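I kept Lent badly this year, which puts it in line with the other years. The plan was to pray the Liturgy of the Hours, all of it, every day, the way the brochure in the back of church makes it sound like something you could do while waiting for the toast. By the second week I was doing Night Prayer only, lying down, and counting the part where I fell asleep as silent contemplation.

I came to the breviary through the Benedictine guesthouse at Hendstead, where I went for a weekend in August and came home insufferable. They chant at 5:15 in the morning. The guests sit in the side pews with a laminated card and get lost at once, and a monk with very cold hands reaches over and turns your page for you. Nothing is explained. I loved it so much that I bought the four-volume set, secondhand, from a shop in Farnton, with somebody else's ribbons still in it. One ribbon was parked at the Office for the Dead. I try not to read anything into that.
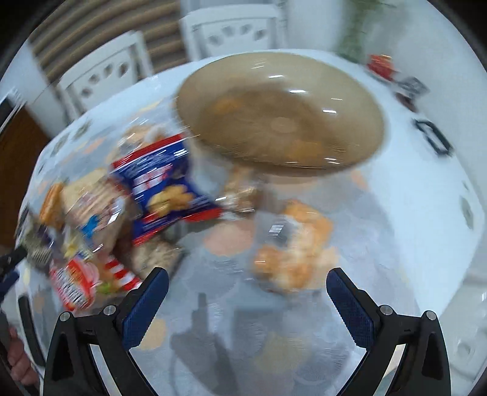
Võ left a comment on my last post saying that I had started at the wrong end. You don't begin with four volumes, Võ wrote, you begin with one psalm in the morning and one at night, and after a year or so you see whether you miss it on the days you skip. Also, the ribbons are supposed to be moved the night before, and anyone flipping around for them during the Invitatory has only themselves to blame.

Fair. I have been blaming the publisher. There is an instruction on page 411 of my volume that sends you to the Common of Pastors, which sends you back to the psalter, which assumes you know what week it is. I did not know what week it was. For most of March I was happily praying Week III while the rest of the Western Church was on Week I, and I even felt that the readings were speaking to me in a special way. 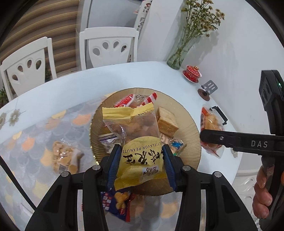

My trouble is that I treat devotion like a purchase. I find a thing, I want the complete edition, and I want to be the kind of person who has always had it. Meanwhile the women who say the Rosary before the 8:00 Mass at my parish have no edition of anything. They have beads and a fairly brisk pace. My own appetite for prayer is closer to the way I go at a bag of multiflavor peanuts, where I have a great hunger for the first handful and then spend the rest of the bag looking for the flavor I liked. The psalms don't let you do that. You get the cursing ones with the green pastures ones, in the order they come, whether or not you are in the mood to have anybody's teeth broken.

So I'm trying it Võ's way. One psalm, morning and night. The big set is on the shelf, where it looks terrific.

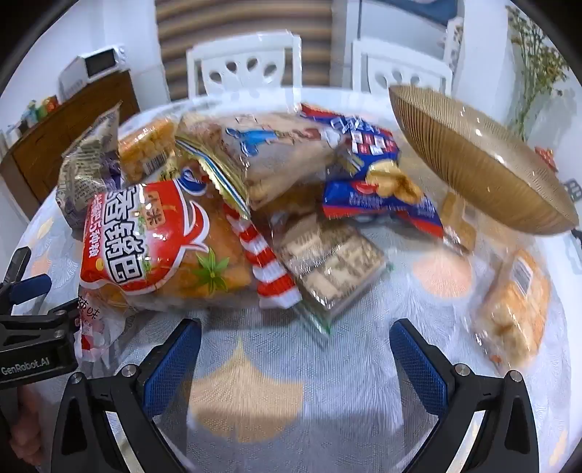

3592 words in the full series | Part 4

I'm nearly two months in now, and I've missed more mornings than I planned to and fewer nights. Psalm 4 I have more or less by heart. Psalm 88 I still read with one eye shut. I told my confessor about the Week III business, thinking it might count as something, and he laughed long enough that the next person in line must have wondered.

I'm going back to Hendstead when they open the guest list again. I'll bring the one volume for the season and I will set my ribbons the night before. If the monk with the cold hands has to turn my page anyway, I'll let him.

Contact | Copyright Bristero Blogs, all rights reserved | Back to top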